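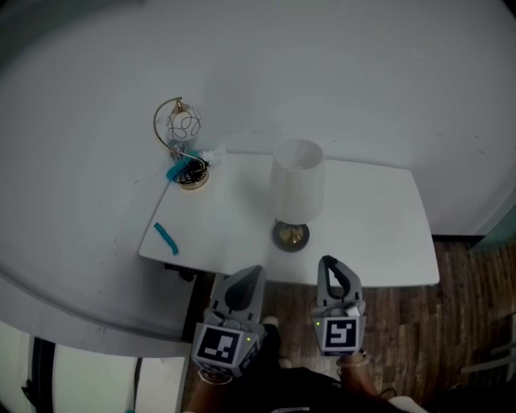
By the Features Desk, Herside Quarterly

A table lamp is among the smallest furnishings in a room and among the most frequently moved. It travels from bedroom to study, is set down wherever an outlet permits, and often stays there for years. In preparing our May report on domestic lighting, the editors gave particular attention to pairs of lamps that were never designed as pairs.

The two considered in these pages share a white table against a white wall. The taller has a cream-white fabric shade, slightly narrower toward the top, on a round base. The smaller carries a round white shade marked with swirling dark lines, hung from a curved gold arm. They do not match, and few households own lamps that do.

Designers consulted at Prumico advise beginning with height. When one lamp stands clearly above the other, the eye accepts the difference as intended. Lamps of nearly equal height tend to look like a mistake. A shared metal tone also helps, and in this case gold appears on both, in the arm of one and in the base of the other as it is seen from above.
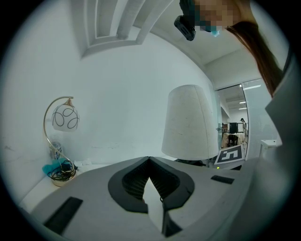
Shades deserve equal thought. A fabric shade of this tapered form generally sends light up and down, with a softer glow through the sides. A globe spreads it more evenly, and a painted pattern may cast faint lines on a pale wall nearby. Readers who dislike that effect should move the lamp forward by 6 inches and look again after dark.

Cords remain the weak point of most arrangements. A cord coiled around the base keeps a lamp tidy in storage or between rooms, but it should be fully unwound before the lamp is used for any length of time. The Holroyd guide to home lighting recommends running it down the back of the table.

Of the 721 readers who answered our survey, 235 said they had moved a table lamp within the past month. Most gave reading as the reason. The Fluvus showroom will display a selection of unmatched pairs each Thursday through the end of the season.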